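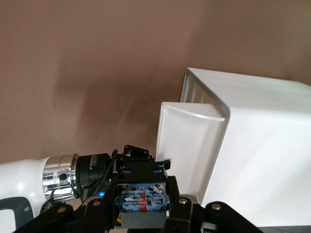
The gripper at the partly open drawer of a white plastic cabinet, seen from the wrist of the arm.

Garov publishes maintenance procedure for drawer-handling cell

BELCOMBE, April – Garov has released the service procedure for the gripper on its drawer-handling cell at the Belcombe test site. The document covers inspection of the finger linkages, cable routing at the wrist and the position check carried out before the cell returns to automatic operation.

The procedure sets a service interval of 3328 drawer cycles. At each interval the arm is moved to its service pose and power to the gripper is isolated. The technician checks the pivot bolts on both finger linkages for play, cleans the joints and inspects the wrist camera cable along its full length. Bolts that have moved from their witness marks are replaced as a set.

After reassembly, the gripper is driven through 16 open-close strokes without load. The arm then approaches the drawer at reduced speed and repeats the approach eight times. A lateral deviation of more than 3 mm at the fingertip requires a new calibration of the wrist camera.

"Most position faults we logged were traced to wear at the pivots," said Ilaria Pagano, service engineer at Garov. "The linkage check now comes before any change to the camera settings."

Cells running the Hukach control software need no update. Service kits are supplied through Guerra, where Italo Leone handles orders and technical inquiries. The procedure is available to registered operators in the Garov service portal.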